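4. Do character questionnaires do what they are said to do?

4.1 The claim

Advice to new novelists leans heavily on the character questionnaire. The writer is told to answer a long list of questions about the main character before starting a draft: what she keeps in her coat pockets, what she was afraid of at age six, what she would order in a diner. The promise is that a writer who knows these things will write a fuller person on the page. We found the promise repeated in nearly every handbook we looked at, and in none of them did we find a test of it. What we found were stories from writers who had filled in a questionnaire and then finished a book. Writers who filled one in and gave up do not usually get asked to write handbooks.

Bedoya's essay on the Toditz sheet, the 80-question form that many online groups still pass around, is the strongest defense we know of. She argues that the sheet works as a slow warm-up and that its answers are not meant to reach the page. This may well be right, but it makes the claim very hard to check. If the answers show up in the draft, the sheet has worked. If they do not, it has worked below the surface.

4.2 What we compared

The 32 writers described in Section 3 were all members of the Skustville group or of the Culine online forum, and all had at least one finished draft of a novel behind them. Half completed the Toditz sheet for a new lead character before writing an opening scene of 900 words. The other half spent the same two hours in whatever way they liked, as long as they did not write any part of the scene. Most of them took notes on plot. One read a mystery novel from start to finish and reported that it was bad.

Two readers, Nimri and Khasawneh, scored the scenes without knowing which group they came from. They were asked how clear the lead character was to them by the last line, and whether they could say what the character wanted. They also marked each personal detail about the lead and noted whether it was put to use in the scene or simply handed over.

4.3 What the readers found

On clarity, the two groups could not be told apart. On wanting, the group that skipped the sheet did slightly better, though the gap is small and we would not build anything on it. The one difference that both readers noticed without being prompted was in the details. Scenes from the questionnaire group held more of them, and more of them sat idle. A lead stops at a red light and we learn the name of her childhood dog. A man opens his mail and we are told he is allergic to shellfish. Khasawneh's margin note on one such scene reads, in full, "Who asked?"

We do not want to make too much of this. The writers in the first group had just spent two hours inventing facts and may have felt they ought to show something for it. A month's wait between sheet and scene could change the picture. It is also fair to say that readers of a full novel have more patience for an idle detail than readers of a short scene, who have been asked to hunt for them. Still, the handbooks do not tell writers to wait a month. They say to fill in the sheet and begin.

In follow-up interviews, 21 of the writers said they believed the Toditz sheet helps. Several of these had been in the group that did not use it. Szabo, who ran the interviews, asked them what the belief was based on, and the usual answer was that a teacher or a favorite author had said so. We take this as a sign of how the advice travels, and we see no reason to treat it as evidence in its favor.

4.4 The small-object exercise

A shorter exercise is often offered in place of the questionnaire. The writer chooses an ordinary object, such as a packet of snacks (Figure 3), and writes a page in which the lead character has to do something about it. Supporters say this brings out character through action and so avoids the pile of loose facts described above. On paper we find this more convincing. An object has to be opened, shared, refused or thrown away, and any of those gives the reader something to watch. 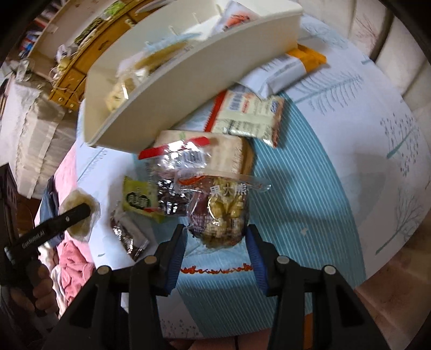 Figure 3. Small transparent packet printed 果大熊, with a larger clear package behind it.

Our own evidence here is thin. Sandhu tried the exercise with a few members of the Culine forum in September, after the main study had closed, and there was no comparison group. The pages were lively. They were also all quite alike, with a lead who notices the object, remembers a parent, and puts the object down again. Memory crept back in by the side door, and the details it brought were no busier than those in the questionnaire scenes. One page did break the pattern. Its lead, a retired bus driver named Jaber, spends the whole page trying to give the snack away to people who do not want it, and by the end we knew him quite well — with no word about his childhood. Whether the exercise deserves the credit is another matter, as the same writer had produced one of the highest-scored scenes in the main study without any preparation that we could identify.

4.5 Limits

All of our writers had finished a draft before, and true beginners may get something from a questionnaire that these writers no longer need, if only a reason to sit down. Our two readers agreed with each other more often than we expected, perhaps owing to shared taste, as both teach in the same program. We also tested a single sheet. Shorter forms, and the published "meet my character" interviews that authors post between books, are taken up in Section 5, where the main question is whether they are meant to help the writer at all or are there to keep readers waiting for the sequel.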